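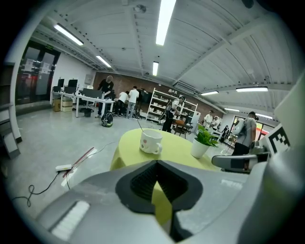
Nov 13, 2025. Brandeck again

Back from the public meeting at gone ten, feet cold, and I want to get it down before I start remembering it as better or worse than it was.

The subject was the old barracks at Brandeck and whether it will hold asylum seekers from January. I say "whether". The man from the department said "if and when" so many times that by the end it was just "when". Rendero has the contract, or is about to have the contract, or is the preferred bidder, depending on which of the three people at the front was talking. I asked which it was. I was told the commercial position was still live. There is a Rendero sign on the gate already, I walked past it on the way.

They are saying up to 60 men to begin with. To begin with is my underlining. The leaflet that came through the door in the autumn had no figure on it at all, and the one handed out tonight has a figure but no end date. Average stay was described as "short". Someone near the back wanted to know short compared with what, and got a long reply about casework in which I could not find a number.

I should put down that I don't trust the other lot much either. The campaign against the site had a table by the door and a petition with 2,084 names on it, which sounds a lot for a town of this size until you look at the sheets and see that people have signed from the far end of the country. Half of what was shouted tonight was about the surgery and the buses, and the buses have been bad since long before any of this. I don't believe most of the shouters care whether the men at Brandeck have a working heater. A few of them made that fairly plain.

What bothers me is the thing that got the least time. Rendero ran the place at Urkness. I have the inspection report on Urkness, all of it, printed out last week at the library at a cost I resent. Legal visits were stopped for 11 weeks because the visiting room was being "reconfigured". Complaints went into a box and the box was opened by the same firm being complained about. Councillors asked to see round and were given a date, and then another date, and when they finally got in they were shown the kitchen. The firm's answer was that lessons had been learned. I'd like to know what the lessons were. I'd like them written in the Brandeck contract with a penalty next to each, and I said so, less neatly than that, and got a bit of clapping from both sides, which made me nervous.

The reply was that there will be independent oversight, by Makokha. I had not heard of Makokha so I looked them up when I got in. Their website says they do assurance, whatever that may be. The page on past work has a photo of a handshake. I can't find a single report they've published. Perhaps there are some and they're not public, in which case what use are they to me, or to a man in a barracks who can't get hold of his solicitor?

Asked for three things before I sat down. Will lawyers be let in without booking through Rendero. Will the local councillors and our MP be able to turn up unannounced. Will the complaints go to somebody who isn't paid by the company. First one, "we would expect access to be facilitated". Second, "subject to operational need". Third, he would take that away. I have seen a great many things taken away at meetings and I can't remember any of them being brought back.

They allowed 17 questions and then closed it, with hands still up. The woman next to me had been waiting the whole evening to ask if she could take in English books, and was told to email. She wrote the address on her hand.

I did wonder walking home if I'm being unfair. The man from the department looked tired and he'd plainly been sent with very little he was allowed to say. It may be that Brandeck will be run decently and I'll feel foolish. I would quite like to feel foolish. But the Urkness people were told nearly word for word what we were told tonight, it's in the appendix, and I sat there following along with my finger.

To do. Write to the MP again, keep it to one page. Ask the council for the draft contract and expect it blacked out. Find out who pays Makokha and how much. Email about the books too, in case hers goes astray.

Bins tomorrow, the brown one.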